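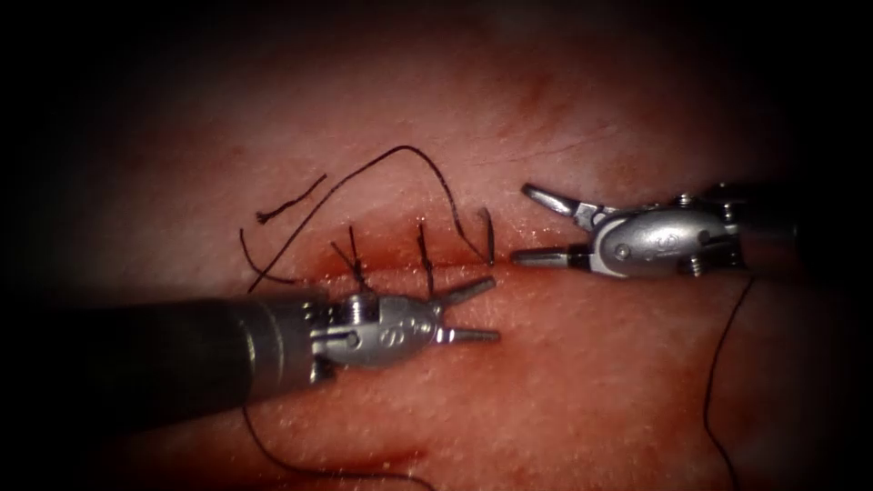
Week 2, declawing bans. Start with the old Nostotberg animal care act, 1944. Says "unnecessary suffering", never says surgery. So for decades declawing a cat was left to the vet and the owner. Note the word "procedure" in the new bill, students always picture one narrow slit like the one across that pink pad, edges a bit red. Declawing takes the last bone of each toe. Diffrent scale, and s. 522 is drafted for that.

Bill path: tabled in May, second reading, then hearings in Zendon. 923 written submissions, most short, most in favour. Vets split on fines. Read the Bora brief before the tutorial, skip the appendix. 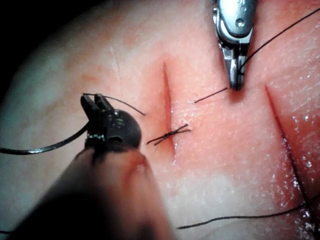

Can a vet still remove a claw under the bill?
Only for a medical reason, such as a tumour or bad infection, and it has to be writen in the animal's file.

For next class: compare Magyar bylaw (fines only) with the bill (fines plus licence).

Last updated: July 2020
Print this page | E-mail this page

Comments
- is the Bora brief on the exam?
- Link to the Magyar bylaw is dead for me
- same, try the library copy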